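Sovora ouvre son atelier : un après-midi avec des robots qui montent des engrenages

Chez Sovora, on n'avait encore jamais fait de journée portes ouvertes, et je peux vous dire qu'on avait un peu le trac ! Finalement, en mai, 183 personnes sont passées nous voir à Proltcombe, entre l'heure du café et 18 heures. Merci à vous, vraiment.

Je m'appelle Veerle Groen, je m'occupe des démonstrations, et c'est moi qui parlais (trop vite, paraît-il) à côté des bras. Au programme, un exercice que j'adore : poser des engrenages métalliques sur un disque blanc percé au milieu. Ça a l'air bête comme chou, dit comme ça. Essayez donc avec deux doigts rigides !

Les pièces, le tapis gris et les pinces, vus de près :

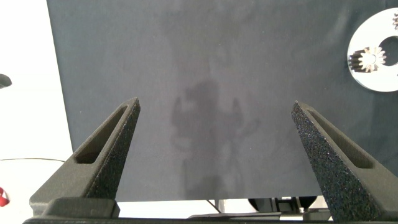
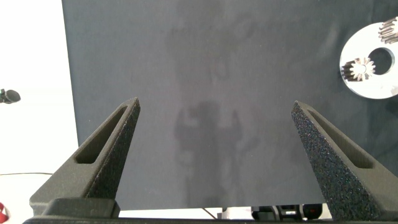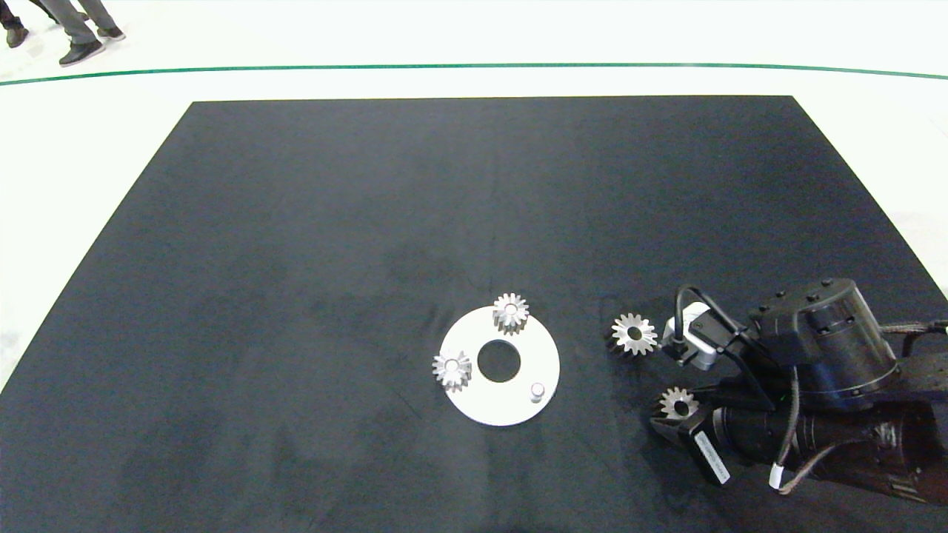
Les questions ont fusé, surtout sur le prix et sur l'usure des doigts. Mon collègue Villads Riis, qui les dessine, a passé une bonne demi-heure à expliquer la forme des rainures à un groupe de lycéens, et je crois qu'il serait bien resté jusqu'au soir.

La prochaine démonstration aura lieu chez notre partenaire Adeleke, avec 5 créneaux de visite et quelque 390 places au total. L'inscription est gratuite, auprès de l'accueil de Sovora. Les journalistes qui souhaitent venir plus tôt, avant le public, peuvent écrire à Radoslava Holub, au service presse, qui leur trouvera une heure tranquille.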